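### 3.2 The work cell

Our second requirement was that the whole cell should fit on one bench in the Memwood workshop, which we share with two furniture restorers and a man who repairs accordions. This ruled out most of the layouts in the literature, where the arm is given a room of its own and, one suspects, a view.

The arm is a black Flerkusik kit with a two-fingered gripper, assembled over the course of April with more shims than the manual admits to. Clear acrylic panels close off the working area. We chose acrylic after an early trial in which a dropped object rolled under the lathe and was lost to science. The panels keep things on the table and let the camera see through the sides, at the price of reflections, to which we return in Section 5.

The objects came from our own homes. Published object sets are excellent and cost more than our motors. Ours had to include at least one hard item with flat faces and one soft item with none, and the toy strawberry was voted in early on the grounds that it is red, fuzzy and almost impossible to damage. The receptacle is a round wooden bowl. A bowl is unkind to a gripper in ways a flat tray is not: the fingers must go in past the rim, the walls curve towards them, and whatever is inside tends to lean. Figure 3 shows the gripper in the bowl with the green block between its fingers; the strawberry lies on the table to the left.

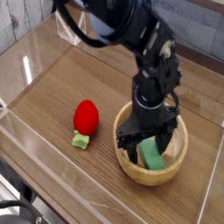 **Figure 3.** The arm with its fingers lowered into the bowl. The green block is tilted against the inside of the bowl.

### 3.3 Recording and labelling

We logged 3,034 attempts in total. Each attempt begins with the operator pressing a key and ends when the operator presses it again, a protocol whose main weakness is the operator. After removing runs in which the key was pressed twice by accident, pressed by an elbow, or not pressed until after lunch, 691 attempts involved the bowl and form the basis of the results below.

Labels were assigned by Odette Lemaire, working from the video alone. An attempt counts as a success if the object comes to rest in the right place and the fingers have let go of it. Both halves of this rule were added after arguments. A further 173 bowl attempts could not be settled from the video, usually when glare on a panel hid the moment of release, and these were set aside before the count of 691 was made.

We did not correct for the time of day, although we should have. The workshop has one large window, and runs recorded after four in the afternoon have a good deal more light bouncing off the acrylic. Readers who wish to repeat the work in Brelau are advised to buy a curtain, as we have now done.

### 3.4 Controller

The controller is a small change to the grip planner of Jiang, which assumes an object lying flat on a flat surface. We kept its approach step and replaced the closing step with one that tolerates a tilt of up to 22 degrees from the planned grip. Beyond that the arm backs out and tries again from a slightly different angle, with what the accordion man describes as a sigh. The noise comes from the second joint and we have not managed to cure it.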